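Stukow Printed Table Cover, Square

Item 152
Sold singly
Ships folded

We put off stocking printed table covers for a long time. Most of the ones that reach us look fine in the catalog and tired by the second month, and the words on the label do a lot of work: "stain-proof," "no-iron," "heirloom quality." We don't repeat any of that here unless we've tried it ourselves. The Stukow cover passed enough of our tests to get a page. It did not pass all of them.

What the maker says, and what we found

Stukow calls the cloth "fade resistant." We hung one in the shop's south window through August and kept another in its bag. Side by side, the window cloth was a little duller. You would need both in your hands to notice, but resistant is not the same as proof, and if your table sits in full sun all day you should expect some change.

"Wrinkle free" is a stretch. The cover comes with fold lines, and they stay until you press them out or leave the cloth on the table for a few days. A warm iron on the back takes care of it. Don't iron the printed side.

"Easy care" we will give them. Cold wash, gentle cycle, hang to dry. Red wine came out when we got to it right away and left a faint shadow when we left it overnight. Candle wax came off with an ice cube and a butter knife. Turmeric won, as turmeric always does.

Choosing a size

The cover comes in 2 sizes, Regular and Large. Measure your table first, then decide how much drop you want on each side, and double that number before adding it to the tabletop. People forget to double it. Close to half our returns on table linen are a cloth that hangs fine on one side and stops short on the other.

A square cloth on a long table looks like a mistake unless you set it at an angle as a topper over a plain one. If that's your plan, buy the Regular. We do not recommend the Large on a round table, whatever the Stukow leaflet says about "graceful corners." The corners end up on the floor and somebody's chair leg ends up on the corners.

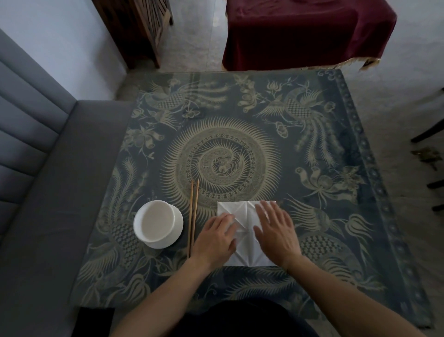 Phoenix print in dark blue-gray, with cream and pale gold.

The pattern question

A busy print hides crumbs and small stains better than any coating we have been sold. It also fights with busy plates. White or plain stoneware sits well on this one. Flowered china does not, and we have tried it with three different sets. The medallion needs to be centered or the whole thing looks off, so allow a minute for shuffling it around when you set the table.

Compared with the others we carry

The Hourani cloth is heavier and hangs better, and it costs a good deal more. If you want one cover for holidays only, we'd point you there. The Skillum wipe-clean cover is the sensible choice for small children, though it feels like what it is. We used to carry a jacquard from Indel and dropped it after 6 washes pulled the hem out of square. Stukow falls in the middle: decent hem, decent weight, a print worth looking at.

Customer notes

"Nicer than I expected, which isn't saying much after the last two I bought elsewhere. The hem is straight. I still don't believe the part about never ironing." – Nour Sfeir

"Good cloth, silly leaflet. Mine slides on a polished table, so get a pad for underneath." – Valentin Huet

He's right about the sliding. A thin felt pad fixes it – any felt pad, you don't need the one Stukow sells.

Returns

Unwashed covers can come back within 2 weeks for exchange or refund. Open the bag, lay the cloth on your table, look at it in the evening light as well as by day. Once it has been through the wash, it's yours. Faulty stitching is a different matter and we'll replace the cover whether it's been washed or not. Send us a photo of the hem along with your order number.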